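Storing ropes, bands and gloves on a wall grid

Small gym gear takes up little room on a wall and a great deal in a bin. A black metal grid with ball-tipped hooks suits most of it. The ball end stops a loop from sliding off when the item beside it is pulled down.

Fix the grid to studs. On plasterboard alone, use anchors rated well above the combined load. Set the top row no higher than the shortest user can reach flat-footed, and leave the floor under the grid clear.

Vinyl-coated jump ropes should be stored in wide, open loops. Tight winding leaves a memory in the coating, and the rope then kinks at the bottom of its arc. Bring both handles together, lay the loops over one hand without twisting, and hang the coil by all of its loops at once. 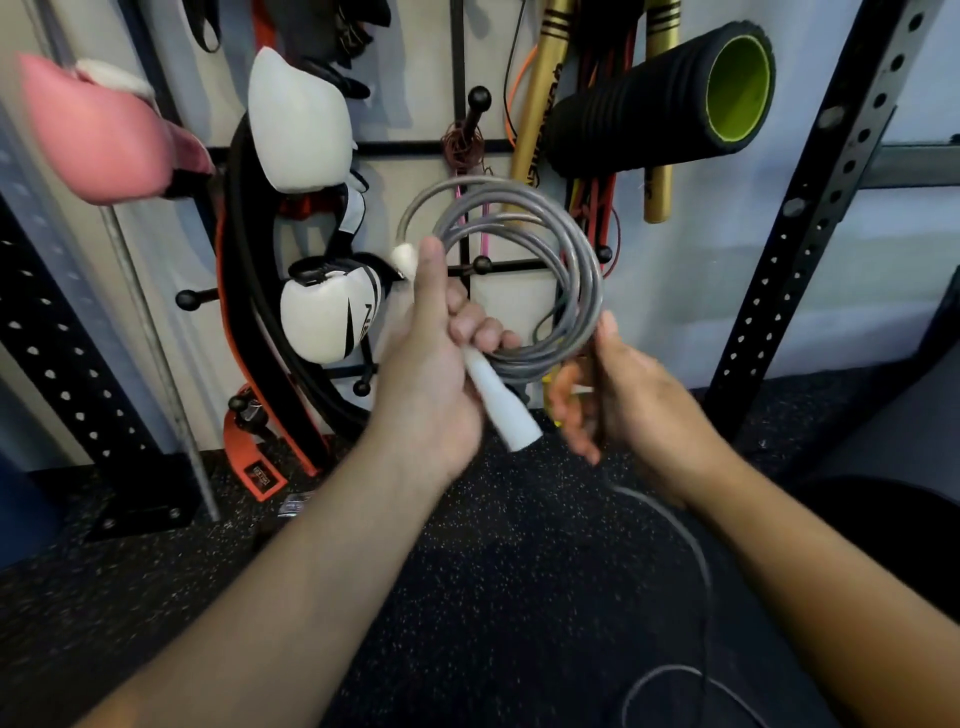

Coiling a grey cable rope in front of the grid. Gloves and a belt hang behind.

If a rope has already taken a set, hang it at full length for 2 days before coiling it again. A warm room speeds this up.

Boxing gloves go up only after the lining has been wiped and aired. Open the wrist straps fully and leave a gap between pairs. Rubber bands belong out of direct sunlight, on a hook with no burrs. Check them for nicks every April and discard any with surface cracking.

Hang lifting belts by the buckle end so they keep their shape. Wipe the grid with a barely damp cloth; solvent cleaners dull the coating.

Mei Halvorsen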